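Gripper Comparison, Cloth Handling - Progress Report to Kevham
Prepared by Araceli Palacios, December 24, 2020 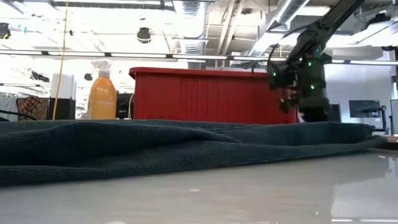 Work since June has covered the two-finger Hakala and the Zellach adaptive gripper on the same arm, with the same controller settings. Of the 4000 planned grasp attempts, 3270 are logged. The rest are all Zellach runs, held up by a late shipment of finger pads.

The Hakala picks terry reliably at folds but slips on flat areas. Closing force was fixed at 70 percent for both units - higher settings left marks on the pads. Terry and flat-weave results are kept in separate tables and should not be averaged.

Cycle time is limited by the controller. Orlando Correa measured the delay between the close command and finger motion and has sent the logs to Zaltport. No reply yet.

Remaining runs need nine working days. No change to the budget is requested.

Comments (3)

Leonidas Pappas: Is the 70 percent figure of rated force or of the software limit?

Araceli Palacios: Software limit. Will correct the text.

Amrit Thibodeau: Please send the slip data by fabric before the review.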